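The Weighing Table

6 October 2024

Hello again from Larkness! It's been a while since I put anything up in the gallery, mostly down to September being all apples and no time, but I promised a few of you a look at how the dry goods get weighed out for the Conotcombe food swap, so here we are. It's only a small page today. Beans, a bowl, a set of scales and a nice bit of brown table, and if that sounds dull then you and I are very different people.

For anyone new, the swap works like this. You bring what you've got too much of, you take what you'll use, and the dry stuff goes out in little paper bags so it's fair. Jabari Makokha started it with one shelf and a biscuit tin. We got through 213 bags last month (I had to go and look that up) and most of them were beans or lentils.

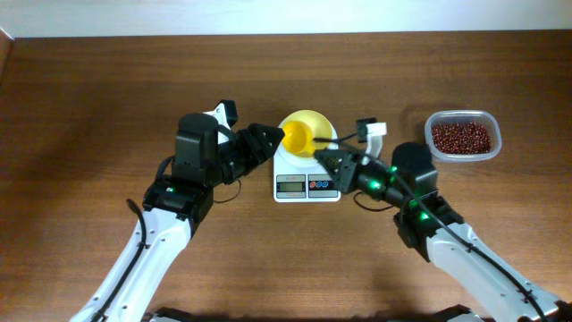
Bowls are what people always ask me about. I used to tip everything straight on to the scales and then spend ages chasing lentils across the floor, so now it's a bowl every time, something light with a good open top. The pale yellow one sitting on the round platform is just the right sort of size, and that brighter yellow cup lying on its side in with it does nicely as a scoop. You can pour from a cup far more neatly than from a spoon. Press the button to zero the scales once your empty bowl is on – I still forget, and then I have to tip the whole lot out and start again.

I've had a few goes at doing this with measuring cups alone, by the way, and I wouldn't bother. Big beans leave big gaps and little ones don't, so two cups that look the same can be quite a way apart. Rice is more forgiving. Mrs Theodorakopoulos does hers entirely by eye and is annoyingly good at it, but she's been running a kitchen for 49 years and I have not.
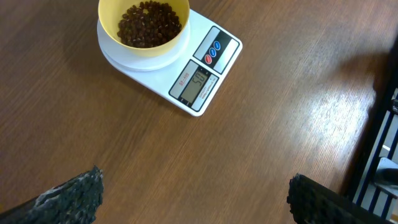

Small beans are my favourite to bag up, because they pour so well and make that lovely rattling noise going in. They do need picking over first, though. Spread them on a tray, take out any grit or shrivelled ones, and only then weigh them. Kidney beans want a good long soak and a proper hard boil before anyone eats them, and we write that on every single bag in large letters!

Labels are Kollex ones this time, the plain white roll. They stick to paper bags much better than the last lot, which had all curled up by the time we opened the doors.

Next swap starts at 9 in the usual hall. Bring jars if you have any going spare – we're very low on lids.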